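Fingers on trial: a first week with the Drirnov gripper

The new two-finger gripper is on the Zwahlen arm, and after a lot of evenings I'm ready to say I like it very much. Some of you asked at the December meetup whether the Brustamness kitchen table setup would ever pick up anything softer than a wooden block, so this issue is all about cardboard. Printed, glossy, slightly squashy snack-bar cardboard, the sort of thing everybody has at home and that our old suction cup hated with a passion.

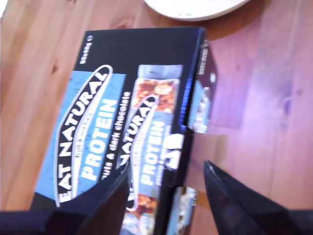
Grip force was the first thing Vinzenz Kälin and I wanted to get right. The Drirnov takes a force setting from 0 to 600 in its own units, and the manual suggests starting in the middle, which is far too much for a thin carton. We came down in small steps and wrote every setting on the whiteboard. Going in close over the lid also gave us a good look at what the camera has to deal with at short range: black fingers in front of a mostly black box, with the light-blue panel and the white PROTEIN lettering doing most of the work of telling one from the other. If you're choosing your first test object, pick one with a big bright area on it! An all-black carton would have cost us another evening.

Ingeborg Lüthi wrote the approach routine, and it's lovely to watch. The arm comes in high, turns the wrist to match the long side of the box, stops, and only then goes down. She ran it first on the old Zadia controller and then on the new one, same code, same speeds. The new one is smoother in the last stretch. The old one has a tiny hitch just before it stops – you'd hardly notice it with a block, but a light box gets a nudge from it and then the grasp is off center. 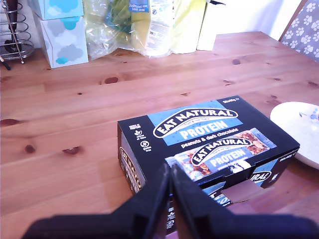 Fingertips lined up on the front of the box, with the end flap torn open.

That torn flap turned into a test of its own. A closed carton is stiff at the ends and forgiving about where you take hold of it. Once the end is open, the walls there give way under the fingers, so Ingeborg added an offset that moves the grasp point toward the closed end. We ran 7 tries with the offset and 7 without on each controller, and the offset won on both.

Then there's the question of where to put the second camera. I had it up high, Vinzenz wanted it low and facing the box. I grumbled and moved it, and he was right. From low down you can read a hanging flap at once, and you can see how much clutter stands behind the target. Our segmentation had been happily merging the box with whatever was lined up along the wall, tissue box included. A simple depth cutoff fixed that.
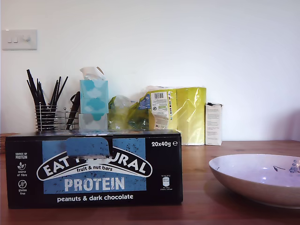 What it costs

The gripper is 299 with the basic fingers, cable and mounting plate. The Zwahlen arm was 3199 when we bought it as a group, and the mounting holes lined up without an adapter. The longer fingers are a separate purchase and I wouldn't bother with them yet. Vinzenz disagrees (he wants to reach into bags), so expect a follow-up from him.

What we'd change

The finger surface is glossy, and under our lamp it throws highlights straight into the wrist camera. Poonam Kushwaha suggested matte tape on the inner faces, which I'll try next. The gripper base is wide too, and it takes up a good chunk of the bottom of the wrist view. Tilting the camera a few degrees forward helps a little – tilt it more and you lose the fingertips, which are the part you want to see. 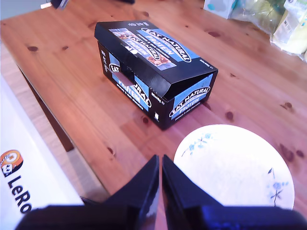
Looking down past the gripper base, box at an angle and lid flap partly up.

Next up is the lid. Sebastián Tapia has sent over a routine for catching a raised flap with one fingertip and folding it down, and I can't wait to run it. Bring your own cartons to the next session if you'd like a turn, any size the fingers can span, and please leave the flaps on. Ingeborg's approach code is in the shared folder, with the force settings in a text file next to it.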